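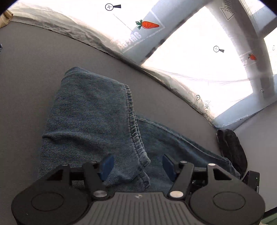
I had driven past the Drullton Church Home more times than I could tell you before I finally went inside. They held an open day on Thursday, April 4, 2019, and my aunt has been on the waiting list for a room since the winter, so I took the afternoon off and went to see what she might be getting into.

First thing: parking. The lot out front fills up fast, and I ended up behind the chapel next to the dumpsters, which meant I came in through the side door and missed the sign-in table completely. A lady in a green cardigan walked me back around to get a name tag. She has lived there for 7 years and told me to skip the cookies and wait for the pie. Good advice!

The home has two long wings with the dining room in the middle. The older wing is the one you see from the road, and the rooms there are on the small side, but they have those deep old window sills people fill up with African violets. The newer wing is called Kindier Hall and it has wider doors, walk-in showers and carpet that is much easier on a walker than the old tile. I asked which one my aunt would be in and was told it depends on what opens up. Fair enough, I guess, though I'd have liked a straighter answer.

There were 8 of us in my tour group, and we moved pretty slowly, partly on account of everybody stopping to talk. We saw the laundry (every piece of clothing needs a name label, sewn or ironed on, so start early if you're moving somebody in), the beauty shop, and a little library with a whole shelf of large-print mysteries and a stack of puzzle books that had been done in pen. Somebody in there is very sure of herself.

The chapel was my favorite part. It seats 46 if you leave room for the wheelchairs, and there's a service every Sunday plus a hymn sing on Wednesday nights. Along the back wall is a memory board where families can put up a picture and a few lines when a resident dies. I stood there reading for a good while – a bookkeeper, a school bus driver, a man who raised beagles, a woman who turned 100 in August and was gone by Thanksgiving. I thought that was nicely done. My grandmother's place never had anything like it, and you'd just notice one day that the chair was empty.

We also got a talk about the nurse call system, which is new. It's made by a company called Falteck, and each resident wears a button on the wrist or around the neck. The woman giving the talk pressed hers to show us and an aide came through the door before she'd finished her sentence, although I suppose the aides knew there was a tour on. I asked about nights. They said the night staff is smaller but there is always a nurse in the building, and I wrote that down so I could ask again when we get to the paperwork.

Lunch was over by then, but the dining room had coffee and the famous pie, cherry or coconut cream. I had the coconut. The rolls and pies come from Qin Bakery downtown, and the rest is cooked on site. I looked over the week's menu on the wall and there was an awful lot of chicken on it, which will suit my aunt fine.

I came home with a folder of forms and a magnet for the fridge. She wants to know if she can bring her own recliner, and I forgot to ask, so I'm calling them Monday.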